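Search help topics Go

Ticket 462: White crumbs on table after towels are folded
Product: Gevetti folding table, dark wood-grain top
Status: Open

Customer reports pale flecks on the tabletop at the end of a towel load. They show up badly on the brown. The top was wiped at noon and the flecks were back by 3 p.m. Lint filter was cleaned in February.

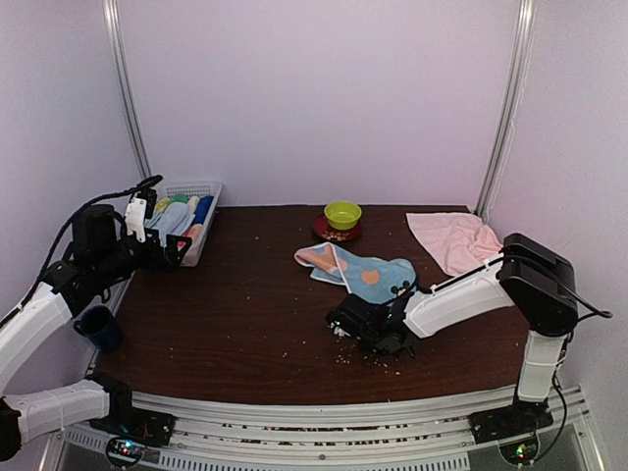 Small pale specks show on the brown surface in the second photo.
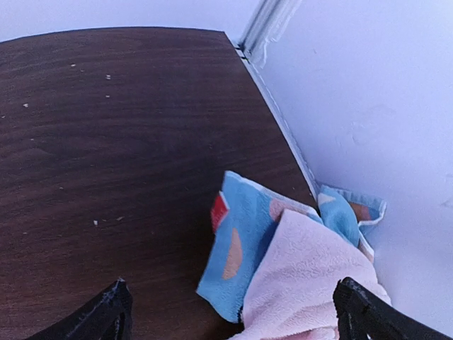 Fouzia Mengal: Check the white strip along the wall joint before blaming the towels. Old sealant sheds bits like that. Run a damp cloth along it and see what comes off.

Next step: customer to wipe the joint, fold one load, report back.

Related tickets
Trirby basket, rim slots catching threads
Plornau towels, lint after first wash
Sealant peeling at wall joint

Comments (2)
Arsalan Yousafzai: Same flecks on mine. I resealed the back edge and it stopped.
Cheema: Which sealant did you use?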